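From: Rupert Gasser
To: skudness-energy list
Date: 13th August
Subject: Re: Feed-in rates and the Wallner substation

Edeltraud Zwahlen wrote:

> I see the regional plan has come out again with the solar target moved
> back. In June we were promised 300 rooftop connections before winter. The
> new version says 278, and "subject to grid capacity" has crept into a
> footnote. Does anyone know whether the Wallner upgrade is still
> happening, or is that a footnote now too?
>
> Edeltraud

Edeltraud,

The upgrade is alive, in the sense that it has a page on the Fostasar website and the page has a progress bar. The bar hasn't moved since June, but they did change its color to green, so draw your own conclusions.

I called the grid office on Monday's number (the old one, the new one rings forever) and got a very pleasant man who explained that 278 is a *firm* target and 300 was an *ambition*. I asked what we had been paying the connection deposit on. He said he'd look into it.

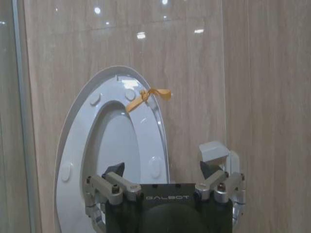
As for capacity, the figure to watch is 246. That's how many applications are already in the queue for our side of the valley, and all of them hang off the one transformer. Sanurska got its second transformer last year with fewer panels and, I'm told, a louder mayor.

My suggestion is that we send one joint letter and ask for three dates: when the transformer is ordered, when it is delivered, when it is switched on. I have a draft with 7 signatures, two of them from my own household. Reply off-list if you want to be added, and please don't improve the wording. Last time we improved the wording it took until the heating season.

Rupert

--
Still on the waiting list, still buying other people's electricity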